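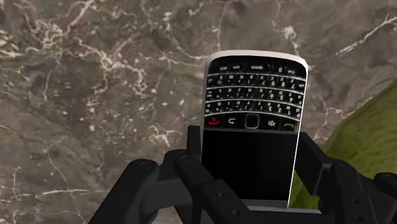
Are we still going ahead with the fall plant swap now that the parish hall is closed for its new roof?
We are, and it moves to the covered market on Salazar Street, first Saturday in November, doors at the usual hour.

Indton Garden Club, minutes of the monthly meeting, Tue 11 August

Present: Tamsin Costigan (chair), Euan Tosh, Lorraine McKinnon, Niilo Räsänen (minutes). Apologies from Kamarul Harahap, who is visiting his sister and sent a very kind note and a jar of fig jam, which we opened.

Last month's minutes were read and agreed, with one correction from Lorraine: the rose that failed by the gate was the yellow climber and the pink one is doing beautifully, thank you.

Plant swap. Tamsin has been to look at the market and came back delighted with it. There are sinks at the far end, plenty of light, and room for 4 long rows of tables. Euan wondered about the wind coming through the north side (he remembers the spring sale all too well, and so do his seedlings) and will ask whether the shutters can be let down. We'll print 200 plant labels and ask everybody to write the name of the plant and whether it likes sun. Lorraine asked that mint come in pots only this time, and we all agreed rather warmly.

Money. The balance stands at $722. The open garden day at Sternlow brought in $238 of that, mostly from teas and Lorraine's lemon bars, and we'd like to thank the whole Sternlow family again for letting us tramp all over their lawn.

Compost. Long talk about the bins behind the allotments. Niilo feels the middle one is far too wet and would like more leaves and torn cardboard in it. Euan feels it only needs turning. They will go and look at it together on the weekend.

Seed order. Lists to Tamsin before the next meeting, please, broad beans and sweet peas first. Kamarul has already sent his, all two pages of it!

Any other business. Lorraine has a spare wheelbarrow, good tire, free to whoever can collect it.

Next meeting at Euan's house, bring a chair.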